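How to Host a Documentary Night That People Stay For

I love documentaries, and I love them most with a room full of people who can't stop talking afterward. A good doc watched alone on a Tuesday is fine. The same film watched with your neighbors, with the lights coming up and somebody already saying "okay, but what about the landlord?" before the credits finish — that's a whole different evening!

I've been running screenings at the Gundcombe branch library and in a few other borrowed rooms for long enough to have made most of the mistakes, and this page is the set of steps I wish I'd had when I started. It's written for a free, local screening with folding chairs and a borrowed projector. If you have a real theater, skip ahead to the discussion part, because you're probably fine on the rest.

What you'll need

A film you have permission to show
A room that gets dark
A projector or large TV, and separate speakers
A laptop or disc player, plus the right cable and a spare
Chairs
Index cards and pencils
Something to drink

Step 1: Pick a film that leaves room for an argument

The temptation is to pick the film you admire most. Try picking the one you had the hardest time summing up instead. My first screening was a beautifully shot portrait of a glassmaker, and everybody agreed it was lovely and went home by 8:30. My second was Lonetti, a scrappy little film about a family trucking company coming apart over whether to sell, and we had to be asked to leave the building.

Look for a film where you could imagine two reasonable people taking different sides. Family businesses are great for this. So are school closings, small-town sports, water rights, anything with a public meeting in it. I have a real weakness for films with a public meeting in them.

Length matters too, more than I wanted it to. My sweet spot is 70 minutes. You can start at seven, finish a little after eight, and still have a good long conversation before people start thinking about their babysitters. If the film you're in love with runs over two hours, save it for a weekend afternoon and plan a break.

Watch the whole thing yourself first, all the way through, even if you saw it last year. You'll notice different stuff when you know you're going to be standing in front of people afterward. I keep a notepad next to me and write down the time of any moment that makes me sit up.
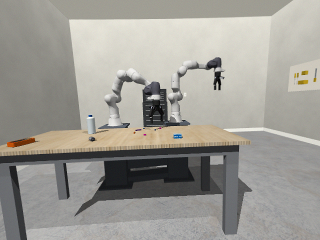
Step 2: Get permission to show it

Please don't skip this one. Owning a disc or paying for a streaming account generally covers watching at home, and a public screening usually needs its own license, even if you don't charge a dime.

Start with the film's own website. Many documentaries have a page called something like "Host a Screening" with a form to fill out. If there isn't one, look for the distributor's name in the closing credits and write to them. Keep your email short and put these details in it:

The name of your group and whether you're a nonprofit
The room and how many people it holds
The day and time you have in mind
Whether admission is free

Independent filmmakers are often delighted to hear from you. When I wrote to the people behind Gaete, a film about a fishing village that votes on whether to let a cannery back in, they answered the same night, gave us a community rate, and sent along a discussion guide they'd made for schools. I'd never have known it existed!

Ask your library as well. Some libraries already hold a license that covers certain titles shown in their building, and the staff can tell you which ones.

Give yourself plenty of lead time. I try to have the permission in writing before I print a single flyer. Read the terms, too, as some licenses limit how you can advertise or how many people you can seat.

Step 3: Find the room, then visit it at the right hour

Libraries, union halls, church basements, the back half of a coffee shop after closing — all of these can work. What you're looking for is a flat pale wall or a screen, enough outlets, and windows you can cover.

Visit at the same time of day as your screening. I once checked out a gorgeous room in the evening, booked it for a Sunday matinee, and discovered that the sun came straight in through a row of high windows nobody could reach. We watched a film about coal miners in which the coal miners were mostly a rumor.

While you're there, clap your hands once in the middle of the room. If you hear it ring, talking heads are going to be tough to follow, and talking heads are a big part of the job. Rugs, curtains and coats on chairs all help. So does a full house.

Check the route from the street to the seats, too. Is there a step? Is the door heavy? Will someone using a wheelchair have a choice of places to sit, or only the back corner? Leave gaps in more than one row.

Step 4: Test everything with the actual file

Do this a day or two ahead, in the room if they'll let you.

Plug in the laptop and the projector. Set the laptop so it won't go to sleep, and turn off every notification. Then play the film itself. A trailer or a cat video won't tell you what you need to know. Jump to a quiet interview and walk to the back row. Can you make out the words? Now jump to the loudest part and see if it rattles.

Projector speakers are almost never good enough. A pair of ordinary powered speakers placed up front, near the screen and at ear height, will do more for your night than a sharper picture would. People will forgive a soft image. They get grumpy fast when they can't hear.

Turn the captions on. I leave them on for every screening now, whatever the language. In a room with any echo at all, everyone benefits, and I've had quite a few people thank me quietly on the way out.

If you're streaming, see if you're allowed to download instead. A borrowed Wi-Fi signal has a way of giving up at the most important moment of somebody's life story.

Step 5: Set up the chairs for talking

Rows are good for watching and terrible for talking. My compromise is a shallow curve, 3 rows deep, with the ends pulled in toward the screen. People can see the film and also see each other's faces when they turn a little.

Put out fewer chairs than you think you'll need and stack the rest nearby. Adding a row while people cheer is a wonderful feeling. Looking at four empty ones is the opposite, and the early arrivals will all sit as far back as they can.

Leave an index card and a pencil on every seat. You'll use those in Step 7.

Keep the food simple and quiet. Cookies, grapes, popcorn in paper bags if you can stand the rustling. I put drinks by the door so the line doesn't form in front of the screen.
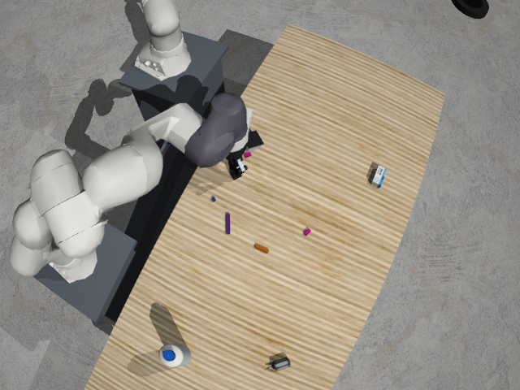 Step 6: Introduce the film in two minutes

Say welcome. Say where the restrooms are. Tell people how long the film runs and that there'll be a conversation afterward that they're welcome to stay for or sneak out of. Then give them one thing to watch for, and sit down!

That one thing really wakes up a room. For Ilatus, which follows a crew of night-shift nurses through a strike, I asked people to notice who gets interrupted. Half the discussion grew out of it. Keep it open and don't give away your own opinion. You're handing them a flashlight and letting them point it.

If the film deals with violence, abuse, suicide or anything else that could hit someone hard, say so plainly before it starts. One sentence is enough. People appreciate being able to decide for themselves, and an aisle seat near the door is a kindness to offer.

Step 7: Run the discussion

Let the credits roll all the way. I used to jump up and hit the lights, and I cringe thinking about it now. Those few minutes of music and names are when people come back into the room.

Bring the lights up halfway and ask everyone to write one thing on their card: a moment that stuck with them, or a question they still have. Give them a couple of minutes. It feels like forever when you're standing up there, but the shy folks get a chance to find their words.

Then ask for a moment first and save opinions for later. "What's a scene you're still picturing?" is my favorite opening question of all time. Anyone can answer it and there's no way to be wrong. Questions I lean on after that:

Whose voice did you want more of?
Was there a point where your sympathies shifted?
What do you think the filmmaker left out, and why?
How would this story have gone here, in our town?

That third one is especially good with documentaries. It's easy to forget that somebody chose every shot, and once a group starts talking about those choices they don't want to stop.

When one person is taking up all the air, thank them and look at the other side of the room: "I'd love to hear from somebody over here." If things get heated, go back to the film. Ask what people saw that led them to their view. It cools the temperature and usually makes the argument better.

If it goes quiet, read from the cards. Collect them, shuffle them, and read a few out loud with no names attached. Some of the best comments I've ever heard at a screening came off an index card in pencil.

Step 8: Wrap up while it's still good

I end the formal part at a set time even when it's going great, and let people hang around while we stack chairs. Most of my regulars met each other stacking chairs.

Before they go, put out a sheet for email addresses and ask what they'd like to see next. Write to the filmmakers afterward and tell them how it went, with a few lines from the cards (anonymous, of course). They spend years on these films and rarely get to hear what a roomful of strangers made of them.

Then go home, eat the leftover popcorn, and start watching candidates for the next one. I have three on my list right now, and two of them have public meetings in them.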